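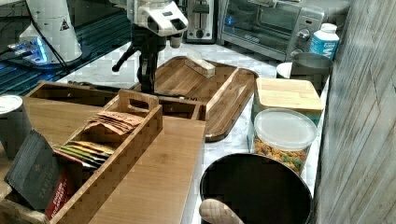 Where do the tea things live now? On the back counter in the Ketgate kitchen, in the large wooden box, and they go back there after each meeting.

Groups > Ketgate House > Kitchen Group > Minutes

Kitchen Group, regular meeting, Sunday, 7 p.m.
Apologies: two received.

1. Last minutes
Accepted with one correction. The kettle was bought from Purkby, not Bustodstead.

2. Counter
The marble counter is to be wiped down at the end of every booking. The toaster oven stays where it is. Moving it beside the sink was raised again and dropped, as the cord won't reach. Towels are not to be left on top of it when it is on. Members agreed this should go on the card by the door.

3. Tea station
The organizer with the drawer will be kept for tea. Discussion on whether sweeteners should go in the drawer or in a jar. Left with the drawer for now.
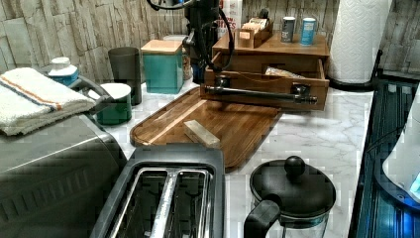 Page last changed: Monday, 8:40 a.m.

The small wooden box on the top shelf is for tea packets, stood upright so the labels can be read. Anything that won't fit goes in the drawer — the drawer is to be closed after use. Canisters can stay out if they have a lid. One member asked for a colour code for decaf. No decision.

4. Trays
The large wooden tray is for carrying cups to the hall and is not a cutting board. It is to be washed by hand and dried standing up. Oil to be bought, up to $8.

5. Supplies
Bite Wholesale has put up its delivery charge. Agreed to order 50 tea bags of each kind at a time and pick them up from the Bustodstead store. Spending limit until December stays at $40 a month. Coffee is to come out of the hall budget, as before.

6. Other business
The cupboard hinge is still loose. The Purkby group has asked to use the kitchen on the same evening as our next meeting — agreed, if they are out by 7.
Labels for the canisters held over.

Meeting closed 8:50 p.m. Next meeting in December, same room.

2 comments | 7 shares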